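Asunto: Re: [vecinos-costau] Consulta del barrio: ¿quién se apunta a repartir papeletas?

Hola a todas y todos:

Perdonad que conteste ya de noche, pero quería leer el hilo entero antes de meterme. Copio el mensaje que abrió el tema, que entre tanta respuesta se ha quedado enterrado:

> Buenas. Como sabéis, en febrero toca la consulta sobre la plaza
> Lachance (zona verde o aparcamiento en superficie). El ayuntamiento
> nos deja el local de la asociación como punto de votación pero dice
> que de la difusión no se encarga, que la hagamos nosotros. Hay que
> buzonear unas 2.000 viviendas. ¿Alguien sabe cómo lo hicimos la otra
> vez? ¿Y alguien tiene todavía el mapa de portales?
> También hay que decidir si ponemos mesa informativa en el mercado
> o si con los buzones basta.

A ver, voy por orden. El mapa de portales lo tengo yo, en papel, con manchas de café y todo, pero se lee. Lo hicimos cuando la consulta del carril bici y le faltan los bloques nuevos de detrás de la fábrica Flisik, que entonces eran un solar. Si alguien que viva por allí me pasa los números de los portales, lo completo y lo escaneo. Ojo con los pares de la calle larga, que saltan de un lado a otro y la otra vez dejamos un tramo entero sin papel (y bien que nos lo recordaron luego en la asamblea!).

Sobre la mesa del mercado: yo digo que sí, rotundamente. El papel del buzón va directo a la basura con la propaganda de las pizzas, y en cambio cuando te paras a hablar con alguien que va con el carro de la compra te cuenta hasta lo que no quieres saber, y encima luego va a votar. En la anterior votaron 80 personas, que para un barrio como el nuestro es una pena.

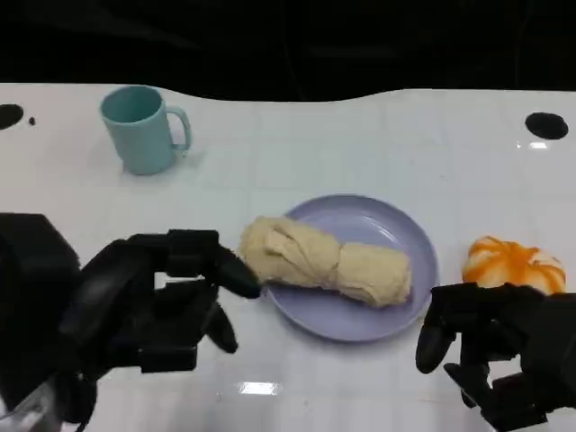 Además en la mesa se pueden resolver dudas que en el folleto no caben: quién puede votar (cualquiera empadronado, también quien no tenga la nacionalidad, esto hay que repetirlo muchísimo), qué documento hay que llevar, si se puede votar por otro (no se puede) y qué pasa si llegas a las ocho de la tarde y hay cola. Yo propongo dos turnos, uno por la mañana con el mercado y otro por la tarde a la salida del colegio, y que en cada turno haya por lo menos dos personas, que una sola se aburre y acaba mirando el móvil.

Lo que sí pediría es que la mesa sea neutral. Yo tengo mi opinión sobre la plaza y la sabéis de sobra, llevo años dando la lata con los árboles, pero en la mesa informativa no se pide el voto para una cosa ni para la otra. Quien quiera hacer campaña, que la haga en la acera de enfrente con su propio cartel y todos tan amigos.
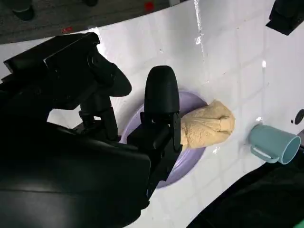 Me preguntaban también por el folleto. El borrador que circuló está bien de contenido, pero es larguísimo, y con esa letra mi vecina de arriba no pasa del segundo párrafo. Yo lo dejaría en una cara: la pregunta tal cual, las dos opciones, el día, el horario y la dirección del local. En cuanto a colores, la versión con recuadros y degradados se come media página de tinta; negro sobre blanco, como esa pinza negra sobre la mesa blanca de la foto, se distingue a la primera y en la copistería Cleltorby nos sale mucho más barato. El logo de la asociación, pequeñito y abajo.

Otra cosa, para quien lleve lo del local: hay que pedir ya las llaves del armario donde se guarda la urna, y comprobar que el precinto sirve. Y una rampa! La puerta de atrás tiene escalón y la de delante también, aunque menos. Creo que en el centro social de Costau tienen una portátil que prestan si se pide por escrito; si nadie se ofrece, les mando yo el correo esta semana.

De momento, apuntadme para el buzoneo de mi calle y las dos de al lado, y para el turno de mañana en el mercado. Por la tarde no puedo, que trabajo.

Los que falten por apuntarse, contestad a la lista y no a mí en privado, por favor, que luego se me traspapela todo y no me entero de quién hace qué.

Un abrazo y gracias por mover esto.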